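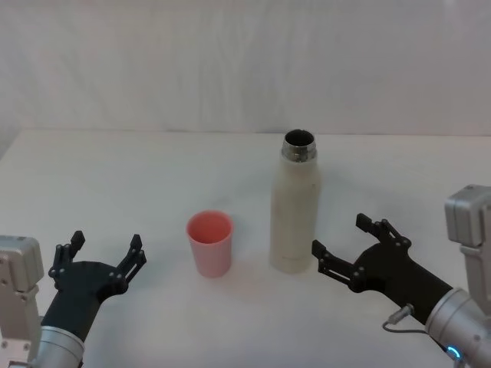
A pink plastic cup on a white table.

Wednesday, October 20, 2021

Shoshana Gallagher did not plan to collect the words of other people's grandmothers. She was a school cook in Pludthorpe for many years, and what she wanted, she says, was only a recipe for plum dumplings.

"I asked one woman how her mother made them, and she could not tell me without telling me also about the river, and the flood, and who married whom," she says. "I went home with four pages and still I had no recipe."

That was in April three years ago. Today her collection has 196 recorded conversations, all with people who grew up in the valley between Pludthorpe and Dridancombe, and all of them begin with a question about food. A first selection comes out this winter as a book with the title "What Was on the Stove".

We meet in her kitchen on a morning of heavy rain. She speaks slowly and often goes back to correct a name or a year. On two occasions she stands up to look for a notebook, and the second time she does not find it.

I ask why she starts with food, when so many of the stories are about work, or illness, or leaving home.

"If you ask an old person, tell me about your life, they become stiff," she says. "They think you want something important. But if you ask what was for supper on a Monday, they know the answer at once. It was beans. And then they remember who was missing from the table."

The recordings would probably have stayed in a drawer without Fitzgerald Marchetti, a retired printer who lives two streets away. He has typed all of them, 832 pages, and he has strong opinions on how this should be done.

"She wanted to make the sentences nice," Mr. Marchetti tells me by telephone. "I said no. If a man says 'we was hungry', then I type 'we was hungry'. We had a quarrel for a whole week about one comma."

Who won?

"The comma is in the book," he says.

Gallagher remembers it differently. In her opinion they both gave up, and the sentence with the comma was moved to another chapter, where it fits better.

Not everybody in the valley was happy to be asked. One family in Dridancombe took back its permission after the conversation was already typed, and those pages were removed. She did not try to change their minds. "The story belongs to them," she says. "I was only sitting there with the machine."

There are also disagreements between the stories. In one of them the bakery on Kapoor Street burned down in winter, in another it was during the harvest, and a third person insists that there was no fire and the baker simply moved away. The book prints all three, one after the other, without a note.

"I could go to the archive and check," Gallagher says. "Maybe somebody will do it. I wanted to keep how they told it — with the mistakes."

The printing is paid partly by readers who ordered in advance. When we spoke, 798 copies were already reserved, many of them by people who left the valley long ago. One order came with a letter asking if the book will mention plarkska, a sour cabbage soup that the writer had not tasted since childhood.

It will. There are five versions, and Gallagher has cooked them all. She prefers the one with caraway, but she asks me not to write whose it is, as the other four cooks are still living and she meets them at the market.

And the plum dumplings? She laughs and pours more tea. She received the recipe in the end, from the daughter of that first woman, on the back of a gas bill. The amount of flour is missing.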